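Stostthorpe, Feb 18, 2019

Okell opens bedroom workshops for people who never learned to make a bed

Free sessions start in March at the Leite building, with a printed guide for anyone who can't attend

Okell, the home skills group based in Stostthorpe, is adding bedrooms to its program of free household workshops. The new sessions begin in March and cover the everyday care of a bed and the small room it usually sits in: putting on a duvet cover, straightening a bed skirt, airing pillows, dusting behind a nightstand and deciding what deserves to stay on top of it.

The bedroom course follows two years of kitchen and laundry workshops, and it is the one people have asked for most. When Okell sent a short survey to past participants last fall, the duvet cover came up again and again. Some people said they had given up on covers and were sleeping under a bare duvet and a blanket. Others had a method that took two people and a lot of patience.

"I was thrilled when I read those answers," said Niamh Costello, who leads the workshops and wrote the new guide. "We had been spending whole evenings on oven racks, and all this time people wanted to talk about their beds! It's the first thing you see in the morning and the last thing you deal with at night. Getting it right makes me happy every single day, and I'd love for more people to have that."

Each workshop lasts 70 minutes and takes up to 18 people, working in pairs at full-size beds. There are 6 sessions on the spring calendar. Bedding is provided, and participants are welcome to bring a cover or fitted sheet from home if it has been giving them trouble.

The session starts with the duvet. Costello teaches the roll method, in which the cover is laid inside out on the mattress with the duvet on top, and the two are rolled up together from the head of the bed, turned through the opening and unrolled again. After that the group works on smoothing, starting at the pillow end and pulling toward the foot so that the folds travel down and off the bed. A striped cover is a great help to beginners, even a white one where the stripes barely show, as the lines make it easy to tell when the fabric has twisted to one side. 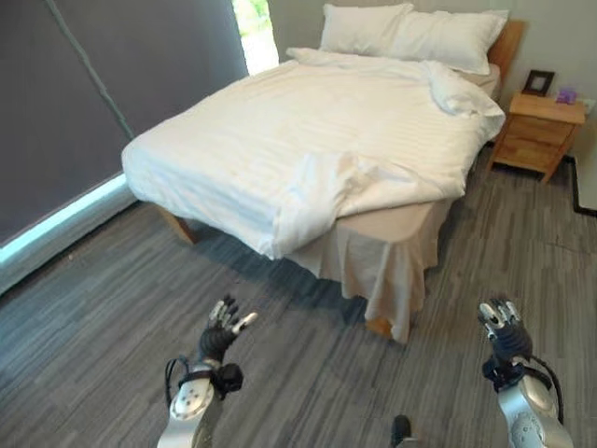
Bed skirts get a section of their own. They shift a little every time a mattress is moved, and many people only notice when one side is brushing the floor and the other is showing the bed leg. Participants will learn how to lift the mattress safely with a partner, line up the corners and pin the skirt so it stays where it was put. Pleated and gathered styles are both covered - bring questions about either one.

The last part of the workshop moves out into the room. Costello has plenty to say about nightstands, which she regards as the hardest-working furniture in any home. She suggests emptying the drawers completely once a season, wiping them out with a barely damp cloth and putting back only what gets used in or near the bed. Lamp and charger cables can be gathered along the wall with simple clips. Roller blinds are dusted from the top down with a dry cloth, fully lowered, and then raised for a good long airing before the bed is made up.

The workshops will be held in the ground floor studio of the Leite building, where Okell has run its classes from the start. The studio has been repainted for the new course, and the beds came from Ello, a Stostthorpe furniture store that is lending them through the end of the season.

"Our customers ask us about mattresses all day long, and then they go home and wrestle with the sheets," said Osvaldo Bittencourt, owner of Ello. "I sat in on the trial session and I learned things. I've been folding the corners wrong for most of my life - my wife was delighted to hear it."

For those who can't make it to a session, Okell has printed 3,000 copies of a pocket-size bedroom guide. It includes the roll method, a page on washing pillows, a chart of duvet and cover sizes and a short weekly routine that fits in a lunch break. Copies are free and can be picked up at the Leite building and at Ello while they last. A large-print edition is available on request at the studio front desk.

Registration for all spring sessions is open now. Places are free but must be reserved ahead of time, in person at the studio or through the Okell website. Teenagers are welcome with an adult. Participants should wear comfortable clothes and flat shoes, and anyone who would prefer not to lift a mattress can let the team know when signing up.

About Okell

Okell runs free, hands-on classes in cooking, laundry, mending and home care for residents of Stostthorpe and the surrounding area.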